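Getting About » People

April

By the Plinusmont Walking & Wheels desk

She gave up her car 10 months ago and would like it known that she is not a saint. "I was just fed up with the thing," she says, pouring tea in her kitchen in Plinusmont. "It needed a new clutch and I needed a new roof. The roof won."
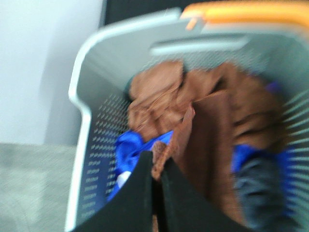

3 min read

Since then she has walked to work, which is 46 minutes if the lights at Pritchard Street are kind. They seldom are. "I know that red man better than I know my brother," she says. "I see more of him, too."

People had warned her about the rain. The rain, she says, has been fine. What wore her down was the advice. "Everyone who drives is an expert on walking shoes. A man in the office spent a whole lunch on arch support. He parks in the disabled bay."

She did try the bus to Nunolum, and speaks of it as others speak of a bad marriage. It runs 4 times a day, or says it does. "There's a timetable in a glass case, like something in a museum. You look at it and wonder how those people lived."
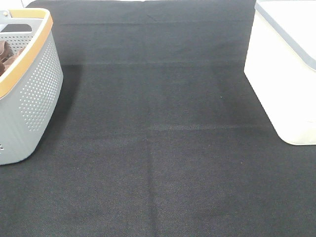
The weekly shop was harder. For the first month she carried it home in two bags and arrived with arms like an ape's. Then she bought a second-hand trolley, tartan, with one wheel that squeaks. "I held out because I thought it would make me look old. Then I was overtaken by a woman of 80 with one, going uphill, and I thought, well, fair enough."

Has it made her fitter? She considers this. "My legs are. The rest of me has been eating biscuits to make up for it." Has it saved the planet? "You'd have to ask the planet."

She still borrows a car for visits to her aunt in Kivberg, which no bus has reached in years, and feels no guilt about it whatever. On the last trip she was stuck behind a tractor for 3 miles — "and do you know, I could have walked it faster. I said so out loud. There was only me in the car."

Filed under: On foot, Car-free living, Readers' lives

Contact us | © Plinusmont Walking & Wheels | Back to top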